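The bed came with the flat in Flustcombe, and so did the wardrobe, and whoever put them in the same room had never introduced them. The headboard is carved with flowers. The wardrobe is shiny white with a black swoosh across the doors, like something that should be selling me a gym membership.

I spent most of July planning to replace one or the other. The Molitz catalog runs to 151 pages, and I got as far as a headboard called the Iter, yours for 796 plus delivery, which looked like a padded envelope. I closed the catalog and bought a duvet cover instead. It has big daisies on it — if the room wants flowers, fine, the room can have flowers.
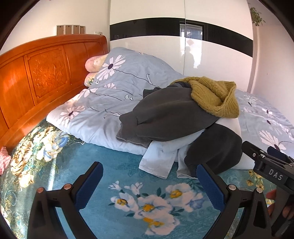
Making the bed is a separate matter. I gave myself 10 minutes every morning, and by the second week this had settled into one good tug from the wardrobe side and a decision to call it airing. I've read that you're supposed to air a duvet for 30 minutes anyway. Mine gets until bedtime.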